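Sirnbridge clothes swap finds a bigger home after record July

I went along to the Sirnbridge clothes swap last month meaning to drop off two jumpers and leave. I came home with a raincoat, a linen skirt, three shirts and somebody's very nice belt (and yes, I did leave the jumpers, so I'm only slightly worse off for wardrobe space). It was heaving in there! So I wasn't a bit surprised to hear that the swap is moving out of the back room on Guérin Street and into the old Rukex showroom, which has stood empty since the carpet people left.

The new place opens on 12 August 2025, and it'll run every fortnight instead of once a month. If you've ever tried to get past a pushchair and a rail of winter coats in that back room, you'll know why people are pleased.

Dörte Sauerland started the swap with one rail and a box of odd hangers, and she told me the July session brought in 87 people. "We had folk queuing down the steps," she said. "I kept thinking they'd come for the dentist." The old room was never meant to hold more than 40 at a push, and I can vouch for the push.

The rules haven't changed. You bring up to 15 things, clean and with the buttons on, and you take home the same number. Shirts, skirts and children's clothes go fastest. Wedding outfits hardly move at all, though I've had my eye on a green hat for months and it's still there. 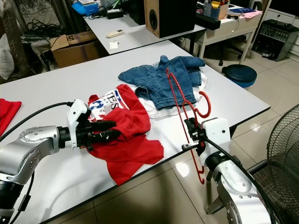

Garments and a hanger at the big white table.

What will be new is a mending corner. Juwita Saragih, who did alterations from her front room on Riltaren Road for years, is going to be there for the first hour of each session with her sewing machine and a tin of zips. She'll do small jobs on the spot – hems, loose seams, that sort of thing – and show you how to do them yourself if you fancy it. I asked whether she'd look at my good trousers and she gave me a look that said she'd seen trousers like mine before.

The money side was the bit that worried everyone. The showroom needed a new floor by the door and some proper lighting, and the quote came in at around £3000. The summer raffle and the cake stall made £1199 between them (the lemon drizzle went in ten minutes, I was too slow), and the landlord, Lionel Besson, has knocked the rest off the first year's rent on condition that the swap does the painting. So if you're handy with a roller, they'd love to hear from you. The colour is still being argued over. I've heard both cream and "a sort of mustard", and I know which side I'm on.

There's been a bit of grumbling too, to be fair. A few regulars from the Guérin Street end like being able to walk over, and the showroom is a good fifteen minutes up the hill if you've got bags. Tiago Brandão has offered lifts in his van for anyone who rings ahead, and the number 4 bus stops nearly outside.

Red is having a moment, by the way. I spotted plenty of it going home in people's bags in July, and the white shirts didn't hang about either. 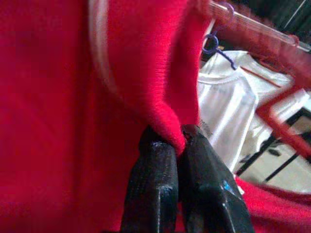 Red cloth up close, with white shirts under the rail.

How to join in

Doors open at ten and close at one. You don't need to book, but do come early if you're after children's coats, as the autumn lot goes out at the first session. Entry is a pound, or nothing at all if you're bringing school uniform.

Please don't leave bags outside the showroom before opening day. The painters will be in and out, and last year a whole sack of knitwear got rained on. Underwear, pillows and single shoes still can't be taken.

Anyone wanting to help with painting can leave their name at the library desk. Ask for the swap list, and bring old clothes of your own to wear.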